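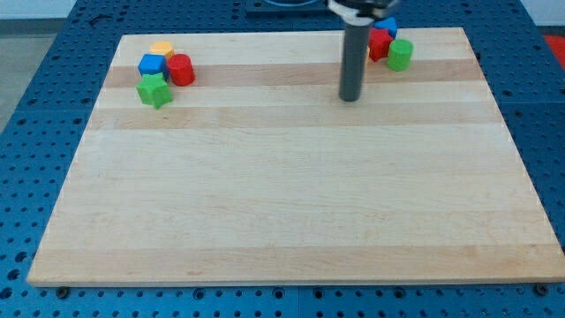
We put a small off-grid solar setup on our workshop in November and I'm trying to figure out if I sized the battery wrong or if I'm just using it wrong. It's a detached shed at the back of the lot, so there's no house wiring out there. I mostly make serving boards, so there's a sander going for a good part of the afternoon, plus lights and a radio. I have two Lindemann panels on the roof, a Dusus charge controller and a 134 amp-hour Pullolier lithium battery (12 volt). On a sunny day it's fine. On a gray day the inverter starts beeping before I've had my second coffee, and then it shuts off. The controller screen says the battery is at 60 percent when that happens, which makes no sense to me. Shouldn't I have more than half left? My brother-in-law says buy a second battery, but they're 285 dollars each and I'd like to know that's the problem before I spend it. Oh, and the inverter is a Darkar, the cheaper one, and it's on the wall by the door with the battery down at the other end under the bench.

posted by shedlight_ohio, 2025-11-17

mapleandsun

I had nearly this exact thing! Two separate problems in my case, and I'd bet you have at least one of them.

First, don't trust that 60 percent. A lot of controllers guess the charge from voltage, and lithium iron phosphate batteries (check that yours is one) hold almost the same voltage through most of their range. So the number on the screen can be way off. What you want is a shunt, a little gadget that goes on the negative cable and keeps track of what goes in and comes out. Mine was a lot cheaper than a battery and it took me one evening to put in, mostly because I dropped a nut behind the bench and had to go looking for it.

Second, that cable run. You've got the inverter by the door and the battery at the far end, and at 12 volts a long cable loses a surprising amount when a motor kicks on. The inverter sees the voltage sag and thinks the battery is empty. Next time it beeps, put a meter on the battery posts and then on the inverter terminals with the sander running. If there's a big gap between the two, move the inverter right up next to the battery and run a regular AC extension cord to wherever you work. Check the lugs too, one of mine was only finger tight and I'd been blaming the weather for weeks.

As for the gray days, a couple of panels in November just won't make much. I save my sanding for when the sun's out and do my gluing when it isn't. If the meter checks out okay and the shunt says you really are running it down, then sure, get the second battery, but think about another panel first. A bigger tank doesn't help if you can't fill it.

rooftop_rookie

Get a bigger battery. I have 84 amp-hours in my camper and it's never enough lol

wattsinthebarn

Agree with mapleandsun on the cable. Also make sure there's a fuse close to the battery on the positive side, you didn't mention one. And if the shed isn't heated, look up the low temperature cutoff in your battery manual. Plenty of lithium batteries refuse to charge once they get below freezing, so you could have sun on the roof all morning and nothing going in. I built a foam box for mine, left the wiring easy to get at, and it made a big difference in the mornings. What size wire did you use between the battery and inverter?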